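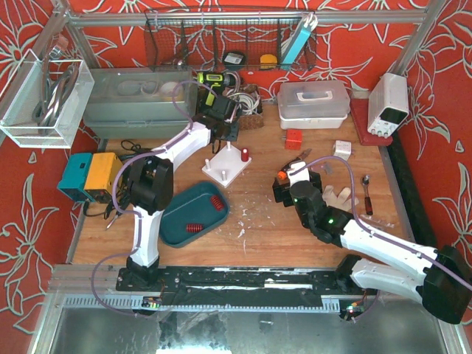
# Going For It: Fourth Down in a Small Football League

Final report, submitted Sunday, September 1, 2019

I picked this topic in January, after watching my school's team, Gaseck, punt from the other team's 38-yard line while losing by a touchdown. The ball went into the end zone, came back out to the 20, and we had traded a real chance for eighteen yards of grass. I complained about it for the entire bus ride home. Kristóf Borbély was sitting in front of me, keeping stats for the team back then, and he finally turned around and told me to go prove it or be quiet. So this report is me going and proving it, or trying to (he ended up as my project partner, which serves him right).

## What I wanted to find out

Everybody who follows pro football has heard the argument that coaches punt too much. The pros have great kickers, though, and great punters, and offenses that can find a yard or two against almost anyone. Our league has four teams - Gaseck, Gidar, Boros and Kekeven - and most of the kickers are soccer players doing somebody a favor. I didn't think I could just borrow the advice from the big leagues and stick it on ours. A bad punt ought to make going for it look better, but a bad offensive line ought to make it look worse, and I had no clue which one would win.

My question was: on fourth down with a short distance to go, near midfield, do teams in our league do better when they go for it or when they punt?

"Short" means 3 yards or less. "Near midfield" means anywhere between the two 40-yard lines, plus the stretch from the opponent's 40 down to the 30, where our league still punts way more than you would believe. Field goals from that far out basically don't exist here, so I left them out.

## Getting the plays

This was the slow part. The league keeps paper play sheets, and each team has its own way of filling them in. Gidar's are beautiful. Boros writes the down and distance but forgets which side of the field the ball is on, so "40" could be either one, and I had to follow the whole drive forward and backward to work it out. Kekeven uses a code where a circle means a run, except for one season where a circle meant a penalty. I lost a weekend to the circles.

In the end we had 2,000 plays typed into a spreadsheet. Out of those, 400 were fourth downs of any kind. The ones that fit my definition of short and near midfield were a much smaller pile, and I'll come back to that, since it's the biggest weakness in the whole project.

For every play I recorded the down, the distance, the spot, the score, the quarter, what the offense did, and the next score in the game by either team. The next score matters a lot. A failed fourth down looks terrible in the moment, but if the other team then goes nowhere and punts it right back to you, it didn't cost much. You only see that if you keep reading.

Kristóf did the typing for half of the sheets and I did the other half, and then we swapped a stack and typed each other's again to catch mistakes. We found plenty. Mine were mostly wrong quarters. His were mostly names spelled in a way I wouldn't have spelled them, and that didn't affect anything, but we argued about it anyway.

## How I compared them

I started with something too simple. I put all the "went for it" plays in one group and all the punts in another, and checked which group scored next more often. The punts won easily! I was pretty crushed, and Kristóf was unbearable.

Then I showed it to Tsz-kin Kuo, my project advisor, who looked at it for a minute and asked me when teams go for it. Oh. They go for it when they're losing late in the game. So the "went for it" group was full of teams that were already getting beaten, sometimes badly, by a better team. Of course they scored next less often. They'd been scoring less often all afternoon.

So I threw out everything from the fourth quarter and everything where one team was ahead by more than two touchdowns. That made my pile even smaller, but at least the two groups looked like the same kind of football now. I also gave each next score its value in points (plus if the offense got it, minus if the defense did, zero if the half ran out) and compared averages, so a touchdown counted for more than a field goal.

I thought about adjusting for how good each team was, too. I tried it with win records and it got messy fast. Boros had one excellent season in the middle of some awful ones, and calling them an average team described none of those seasons. I left that adjustment out and I'm just telling you that I did.

## What came out

Teams that went for it came out ahead of teams that punted. The gap was widest on the opponent's side of the field, and it got narrower the closer you were to your own 40. On fourth and 1 it held up everywhere I looked. On fourth and 3 it depended a lot on which season I included, and I wouldn't bet my lunch on it.

The reason seems to be the punts more than the conversions. Our league converts fourth and short at a decent rate, nothing amazing. The punts from midfield, though, are rough. They either go into the end zone, or they go off the side of the punter's foot and out of bounds after hardly any distance. A punter who can drop it inside the 10 and have it stay there changes the math completely. Gidar had a kid like that for one season, and when I looked at only his punts, punting looked fine, maybe even smart. So the answer for Gidar that year may well have been to kick it, and I'd have been wrong on the bus if I'd been yelling at their coach.

One more thing I didn't expect: the play call. Almost every team runs straight up the middle on fourth and short. The defenses know it, too - everyone crowds the line. The passes in my sample worked better than the runs, but there are so few of them that I don't want to say much. It could just be that the teams brave enough to throw were the teams with a good quarterback. I'd love to see somebody look into this with more games.

## What's wrong with it

The small pile, first of all. After I cut out the late plays and the blowouts, a single long touchdown could move my average enough to notice. I tested this by taking out the biggest play from each group, and going for it still came out ahead, but by less. If I took out a whole season at a time, there was one season (the circle one, naturally) where the result nearly disappeared. I may have read some of those circles wrong. I don't know how to find out anymore, as the person who kept the sheets has graduated.

Second, the sheets don't record how long "short" was. Fourth and 1 might be a full yard or the length of the football, and those are really different plays. Coaches on the sideline can see which it is, and they probably go for it more when it's the length of the ball. That would make going for it look better in my numbers than it should. Tsz-kin Kuo brought this up at my midterm check-in and I've been thinking about it ever since. The best I could do was look at fourth and 2 by itself, where that trick shouldn't matter as much, and going for it was still ahead there.

Third, weather. Nobody wrote it down on the sheets. I know at least one Kekeven game was played in mud, having stood in it, but I couldn't do this for every game so I did it for none.

## Showing it to the coach

I wasn't required to do this, but I made a one-page chart for the Gaseck coaching staff. My first version had the field across the bottom, the distance up the side, and five colors, and it got handed back to me with "which way are we going?" written on it. Fair. The second version has one line for each distance and says GO or PUNT in big letters, with a gray stretch marked YOUR CALL where my results were too shaky to be bossy about.

The head coach said he'd keep it on his clipboard. He also pointed out something I hadn't put anywhere in my spreadsheet: when you fail on fourth down, your defense has to run back out there tired and annoyed, and you have to look them in the face. I don't have a column for that.

## If I kept going

I'd add the spot of the ball in feet, starting with this season, and I've already asked Kristóf to write it down at every Gaseck game. He agreed on the condition that I take over the typing. I'd also like to get Boros to mark which side of the field they're on. I wrote to them in the spring and got a nice reply from their team manager, along with a fresh set of sheets from the last few games. Every one of them just says "40."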